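# A visit to the marine station at Lutdale

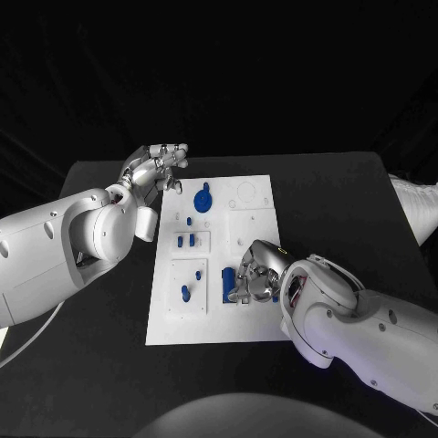 **Category: Visits and open days**

The marine station at Lutdale opens its doors one time each year, in September, and I wanted to go for a long time. I teach chemistry to students of fifteen and sixteen years, and every spring we do the lesson about carbon dioxide and sea water. I blow through a straw into a glass with indicator and the color changes. The students like it, but then they ask me how quickly the real sea is changing, and my answers are always from a book. So this year I took the early bus from Derkbridge with my colleague Nelli Tikkanen, who teaches biology in the room next to mine.

The bus goes only to the church. From there it is a walk along the shore road, with the wind in the face. If you go, take a better jacket than I did. The station is a low gray building with a jetty and a boat shed, and on the door was a paper that said the tour began at 11. We were early and got coffee in the corridor.

## The buoy record

Our guide for the first part was Tyyne Hirvonen, who is responsible for the long measurements. She began with the buoy outside the bay. It measures temperature, salinity and the partial pressure of carbon dioxide in the surface water, and it sends the values to the station every hour. The pH she does not trust to the buoy alone. Water samples are taken by hand from the boat, and the pH is measured in the laboratory with a dye, in a cell that is kept at constant temperature.

I asked why not simply with a glass electrode, as we do at school. She said that a glass electrode drifts, and that the buffers we buy for schools are made for fresh water. In sea water the salt changes the reading. For a fish tank this does not matter. If you want to see a trend which is a small part of one pH unit over many years, it matters very much. I wrote this down, and I will tell it to my classes.

What surprised me most was the variation over one day. In summer the algae and the seagrass take up carbon dioxide when the sun is shining, and the pH in the bay goes up. During the night everything breathes and it goes down again. The difference between afternoon and early morning can be larger than the change they are looking for over many years. Tyyne showed us a curve with all these waves on it, and then the same curve after the daily and yearly waves were taken out. The line that remained was going down, slowly and not very straight.

A man in our group asked if it could be caused by the river. She took this question seriously. The river brings water with low alkalinity, and after heavy rain one can see it in the record for several days. For this reason they also have a second sampling place farther out, where the river has little influence. There the line goes down also, with less noise.

## The tank room

After that we went down to the tanks. It is warm and loud there from the pumps, and it smells of mussels. Mỹ Tăng, who is in the last year of her doctorate, explained the experiment. There are 11 tanks in use. Into some of them carbon dioxide is added until the water has the acidity that is expected in the future under different emission paths, and the others receive normal sea water from the pipe. In all of them are young mussels and plates with coralline algae, the pink crust that one sees on stones at low tide.

She explained carefully that more acidic does not mean acid. The sea will stay on the basic side of 7. The difficulty for the mussels is that there is less carbonate in the water, so it costs more energy to build a shell. Adult mussels with enough food manage better than I had believed. The larvae are the weak point, especially in the first 3 days, when they make the first piece of shell.

Nelli asked about food, because in nature the mussels do not get the same ration every day. Mỹ said it is exactly the part of her work which is not finished. She has a group with little food and a group with plenty, and she did not want to say anything about the result before all shells are measured. I respected that. She let us look at shells under the microscope, one from normal water and one from the strongest treatment. The second had a rougher surface near the hinge. Mỹ said that two shells prove nothing and we should not go home and tell it as a fact, so I tell it only as something I looked at.

The gas system was made by Butard, a small workshop in the next town. Walter Cáceres, the technician, spoke about the valves with much affection. The original ones became stuck from salt, and he changed them all last winter. If a valve stays open, the animals can die during one night, so there is an alarm that calls his telephone. I understood that he does not sleep so well in the experiment season.

## On the jetty

The last stop was outside. Teodor Lunde runs the boat, which is also called Lunde, after his grandfather. He showed us how a water bottle is closed at depth with a messenger weight, and the children were allowed to send the weight down the line. The station has samples going back to before he worked there, and in bad weather there are gaps in the series. He said that the worst winter had a gap of 5 weeks, and that he still thinks of it.

We had soup in the boat shed and stayed until the bus at four.

## Practical notes for teachers

- The open day is free, but the tank room takes small groups only. Write your name on the list when you arrive.
- The floor in the tank room is wet. Good shoes are necessary.
- School classes can come at other times of the year if you write to the station in advance. The room upstairs holds nearly 100 people, and there is a shorter program without the boat.
- Tyyne Hirvonen gives out one year of buoy data as a plain table. I have tried it with my older students already – they made the day and night curve themselves, and it took one double lesson.
- The café by the church was closed when we came back, so bring something to eat for the bus.

Nelli wants to return in spring with her biology group, when the larvae are in the tanks. I have asked for permission to bring my class on the same bus.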